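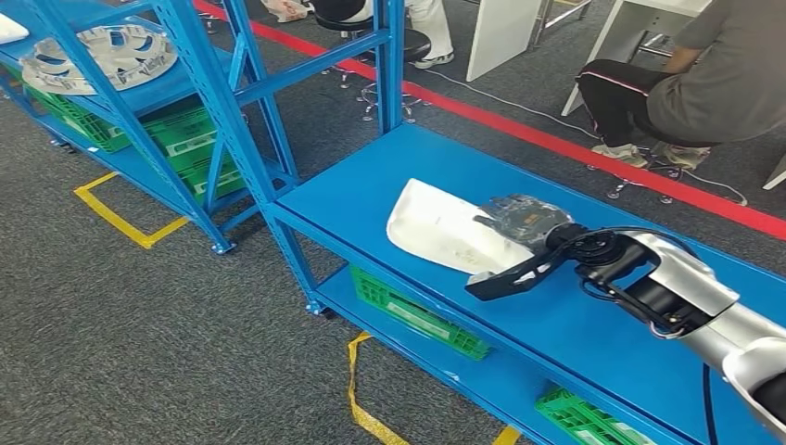 登壇メモ(自分用、Drenen 最終版のつもり)

持ち時間短い。自己紹介は10秒。名前と、Brarnoの返品棚担当ってことだけ。

1 つかみ
「ロボット入って楽になりましたか」と毎回聞かれる。答え→作業による。ここで一拍おく。

2 前提
うちの返品は布ものが多い。袋、カバー類。箱ものは前の設備でもう回ってた。残ったのが柔らかいやつ。
布は毎回形が違う。しわ、折れ、重なり。人は見ないでつかめる、アームはそうはいかない。指をどこに入れるかで時間くう。
※専門の人が多かったらここは飛ばす

3 数字
導入前、ひとり一日627点。いまは人の手で触るのが497点。
減った分がそのまま暇になったわけではない、と必ず言う。例外の処理、ラベルの確認、棚の並べ直しが増えた。単純な点数じゃ見えない。
スライド送るの忘れずに(前回わすれた)

4 人の側で変わったこと
・立ち位置。床のテープを3回貼り直した。最初の線は会議室で引いたもので、台車が曲がれない。現場の人に引いてもらったら一回で決まった
・座る時間が増えた。腰は楽、目が疲れるという声
・止める権限。誰でも止めていい、理由はあとで書く。はじめは班長だけだった。これは失敗、正直に話す
・新人の教え方。前は「見て覚えて」で済んでた。いまは言葉にしなきゃいけない。「端を少し持ち上げてから」とか。ベテランが一番苦労してた

5 Lovisa Sundqvistさんの話
Wondinierの現場の人。見学に来たとき「評価表はいつ変えたの」と聞かれた。変えてなかった。点数で評価したままだから、例外処理を引き受ける人ほど損するかたちになってた。
2月に直した。遅かつた。
(名前出す許可もらい済み)

6 うまくいってないこと
・夜の組は4人だけで、アーム見る人が固定になりがち。交代表つくったが守られてない
・Hegartyの棚と高さが合わない。来期に持ち越し
・疲れの聞き取り、まだ紙。集計できてない

7 しめ
まとめスライドなし。質疑を長めに。
出そうな質問:人減らしたか→減らしてない、配置は変えた。費用→答えられない、後で個別に。
時間おしてたら6の棚の話をカット、評価表の話は絶対のこす

水もっていくこと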